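Pushing two tables together to make one work surface

Two small tables cost less than one large one and go up a narrow staircase without argument. The drawback is the join. Unless the pair is levelled and fixed, one top sits slightly proud of the other, and anything slid across will catch on it. The method below takes an afternoon and needs a spirit level, a screwdriver, a pencil and a packet of packing shims.

Choose the tables first. Measure the height of each at all four corners, with the tape against the leg and the floor. Tables sold as identical can differ by 5 mm, particularly if they were bought at different times. Adjustable feet will take up that amount. Fixed legs will need felt pads or thin packers, glued on once the height is right and not before.

Carpet complicates matters. The legs sink over the first few weeks and the heavier table sinks further. Stand each leg on a hard castor cup, load the tables as they will be used and leave them for seven days before fixing anything.

Level the table that stands on the higher part of the floor, then bring the second one up to it. Lay a straight edge across the join at the front, the middle and the back. If the gap shows at the middle only, one top is bowed and will need a clamp and a batten underneath to draw it flat.

Fix the tops from below with flat mending plates, two for a join up to a metre long and three beyond that. Check the screw length against the thickness of the top. An 18 mm top takes a 15 mm screw at most. Drill pilot holes, with tape round the bit as a depth mark.

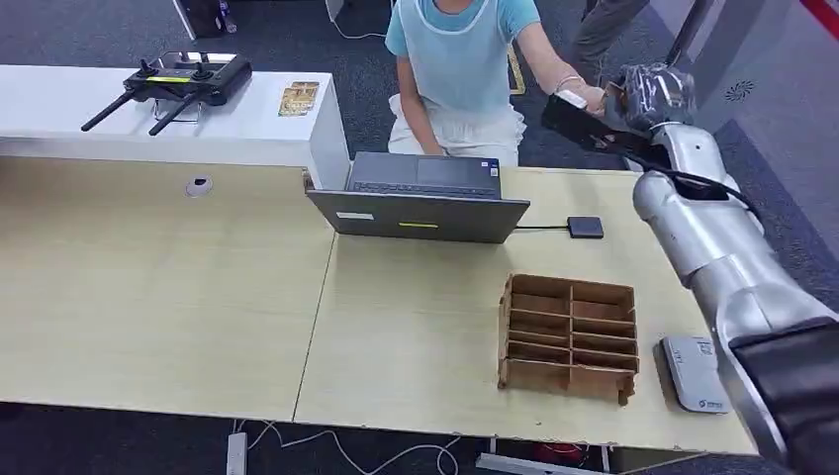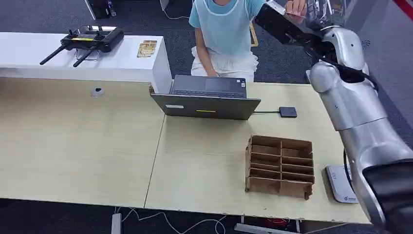

The join itself can be left open or filled. Filling is worthwhile only if the tables will never be parted. Clear silicone is easier to remove than wood filler and gives a little as the tops expand – run it between two strips of masking tape and pull the tape while it is still soft. An open join should be vacuumed with the crevice tool, as a damp cloth pushes crumbs further down and swells the edges of chipboard.

Cables should go over the back edge and never through the join, where movement will wear the sleeve. Retighten the plates after a month.

Related tips
Curing a wobbly table leg
Castor cups and carpet dents
Removing old silicone cleanly
Which screw for which board
Storing clamps in a small workshop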